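I met Henrike Lenz at the back door of the Skonberg, by the laundry carts, because that's where she said the coffee was better. She was right! She has run housekeeping there for 14 years, the hotel has 106 rooms, and since November some of the bathroom work has been done by a robot.

I asked her straight out whether people were scared when they heard.

"Oh sure. I was too," she said. "I had nine people asking me if they should look for something else, and I couldn't tell them no. I didn't know." All nine still work there, though two have moved over to the front desk (one happily, one not so much).

What changed most is the order of the day. Rooms used to be one person, one cart, start to finish. Now the cleaners do beds and floors, and the robot comes in behind them for the towels. Leen Ghanem, who has worked the third floor for years, isn't sold on it. "I used to close the door on a finished room," she told me. "Now I leave it half done and walk away. I don't like that feeling." Her shoulders hurt less, she admits, and she gets home by four. 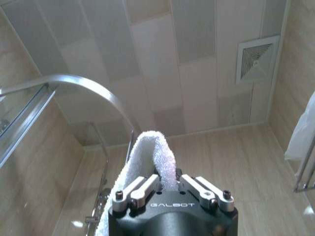
Towels sound like the easy part, and I said so, and both women laughed at me. A towel never lies the same way twice, Leen said, and then there's the room itself. The bathrooms are small, with a curved shower rail, a glass panel and a rack on the wall, and the gripper has to get through all that with a folded white towel standing up in a loop and the rest of it hanging down one side. Leen still straightens the corners when she thinks Henrike isn't looking.

"I know she does it," Henrike said. "I do it too."

She's asked for a pay step for everyone who looks after the machine on shift, and she'll hear back on Wednesday.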